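3.2 Composition of the unsorted pile

The household survey asked participants to keep a laundry diary over one month, from the first of August to the last. Each entry recorded what was washed, where the clean items were put down, and how long they stayed there before being folded or put away. In all, 301 households returned a usable diary, giving 2,886 entries. Of these, 1,343 described a pile that was left unsorted for at least one night. The remainder were folded straight from the line or the dryer and are discussed in Section 3.4.

We use the term "pile" in the sense given by Morikawa in the earlier Jastero study: a group of textile items resting on one another with no fold, hanger or container holding them in shape. The term does not imply neglect. Many participants described the pile as a normal stage in the handling of clean clothes, and several had a regular place for it. The end of a bed, the top of a chest freezer and the far end of a table were all mentioned often. Where a table was used, the pile tended to be pushed back into a corner, so that the front stayed clear for folding.

The make-up of the pile had more effect on sorting than its size. Participants found it easy to deal with ten tea towels, and much harder to deal with five items of different sizes, colours and fabrics. Large items were the main difficulty. A sheet, tablecloth or other wide cloth tends to spread under its own weight, and smaller items come to rest on it, beneath it or in its creases. When the large item is pulled out first, the smaller ones are carried along with it or dropped on the floor. When it is left until last, the person sorting has to search its folds for whatever remains. 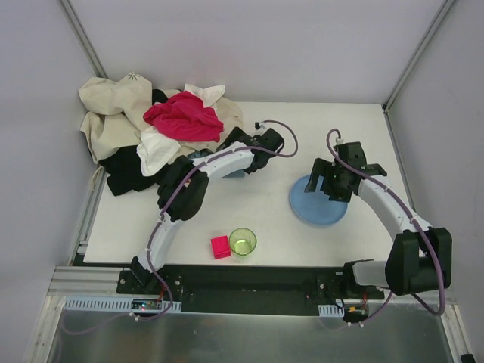
Figure 4. Mixed pile in the back corner of a white table. A large beige cloth makes up most of the pile, with a red-magenta garment bunched on top, white pieces to either side of it, and a black garment partly tucked under the beige.

Colour was the second factor. Bright items were nearly always named first in the diaries, even when they were small, and they were usually the first to be picked up. Dark items at the bottom of a pile were often missed on a quick look. White items gave a different kind of trouble: participants reported taking two separate white pieces for one, or one piece showing in two places for two. This confusion was noted most often by those who sorted in the evening under a single ceiling light.

We grouped the methods of sorting into three types. In the first, which we call top-down, the person takes whatever is uppermost and folds it before reaching for the next item. In the second, the pile is spread across the surface until every item can be seen, and folding begins only then. In the third, the person looks for items belonging to one member of the household and leaves the others in place. Top-down sorting was the most common method in the Shibata group, where tables were small and shared with meals. Spreading was more common in the Heltier group, whose homes generally had a separate laundry or a spare bed.

Participants seldom kept to one method throughout. A typical entry begins with the top item, moves to spreading once the large cloth is reached, and finishes by picking out single pieces -- socks, face washers and the like. The change usually came at the point where the large cloth had to be lifted. Several participants wrote that they would call a second person to take the other two corners, and in homes where no one else was present the cloth was often rolled up and set aside unfolded.

A follow-up was carried out with 29 households using the Plonow folding guide, which asks that wide cloths be folded and put away before any other item is placed on the table. Compliance was uneven. Households that dried their washing outdoors managed the step with little trouble, as the wide cloths were already on the line by themselves. Those using a dryer tended to tip the full load out at once, and the guide's order was then hard to follow.

Two limits should be noted. The diaries rely on the participants' own accounts, and entries made late at night were shorter and gave less detail about fabric and colour. The survey also covered clean items only. Worn clothing set down for a second wearing was left out, although some participants said the two kinds of pile were kept close together and at times became mixed. Section 3.3 deals with the length of time each pile was left standing.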